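4. Filing a Medicaid Coverage Appeal in Vorness

Have the denial letter beside you. The clinic's copy will do if yours has gone wherever mail goes.

4.1 Open Appeals and choose New.
4.2 Type the case number, dashes included. Vorness is fussy about dashes.
4.3 Under Grounds, pick Service Covered by State Plan or Provider Excluded. Picking both sends you back to 4.1.
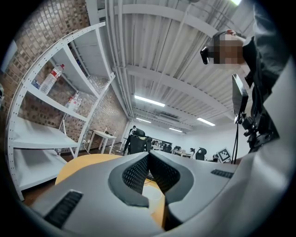
What if the denial letter lists no case number?
Enter the member ID and tick Number Pending. The Flovham office assigns one within 2 business days.

4.4 Write your statement, up to 3,000 characters. The counter includes spaces and has no sense of mercy.

Caution: Vorness does not save drafts. Write the statement elsewhere and paste it in.

4.5 Attach the court order, if you are relying on one. Scans over 100 pages must be split.
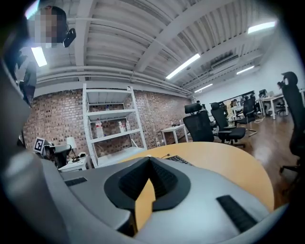
4.6 Press Submit once. The button stays gray while it thinks, and pressing again files a second appeal, which Pantelis Tsoukalas in Records will then have to close by hand.

Note: Hearing dates appear under Calendar, not under Hearings.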